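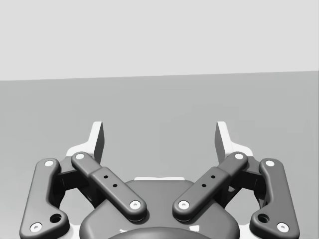 A two-fingered gripper, open, against plain gray.

The Great Romance Parking Swindle

Last updated 19 September 2025
218 shares

The town of Romance has 1,283 residents, one traffic light and, until April, what looked like a thriving summer parking program. The permits were green, laminated and numbered. They cost $15 apiece, cash preferred, and hung handsomely from the rearview mirror. The town had not issued a single one of them.

Jordan Wainwright, 41, pleaded guilty last month at the courthouse in Brulmont to selling 226 forged permits for the Mustonen lot, a patch of gravel behind the old cannery where parking has been free since before there were cars worth mentioning. Buyers included a dentist, two members of the high school faculty and the town's part-time code officer, who told the court he had found the price reasonable.

The scheme ran for most of a year. Wainwright had the cards made at Lusis, a copy shop on the Brulmont road, where the clerk assumed they were for a church. The order form, entered into evidence, says "parking things, green."

What makes the case hard to be solemn about is that the lot got better. People with permits parked between the lines, or where they imagined lines would be. They left notes on the windshields of people without permits. One couple from the lake side had a visitor's car towed and paid for it themselves.
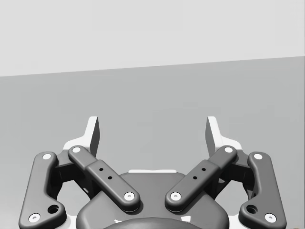

A matter of spelling

It came apart over a renewal. A retired bookkeeper took her card to the town office, hoping for a senior discount, and the woman at the counter noticed that it had been issued by the "Town of Romance Department of Parkings." There is no department. There is a drawer.

A deputy drove out that afternoon and found Wainwright at home with a laminator and a box of unused cards. According to the report, he asked whether the deputy needed one for his own vehicle.

The prosecutor wanted jail. The judge, who spent some time turning a permit over in her hand, settled on probation, full restitution and an order to stay away from laminating equipment. She also asked him why he had charged so little. He said he didn't want to be greedy — a remark his lawyer did not seem to enjoy. 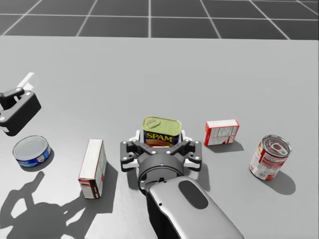
Groceries on a light gray table, with a robot arm reaching over it.

Restitution has been slow. The money is there, in an envelope at the clerk's office in Brulmont, but claiming it means signing a statement that you paid to park in a free lot, and the statement is a public record. So far the dentist has come in. He brought exact change for the photocopy.

Meanwhile the town has taken up the question of whether to sell permits for the Mustonen lot. The proposed price is higher. The cards would be blue.

226 comments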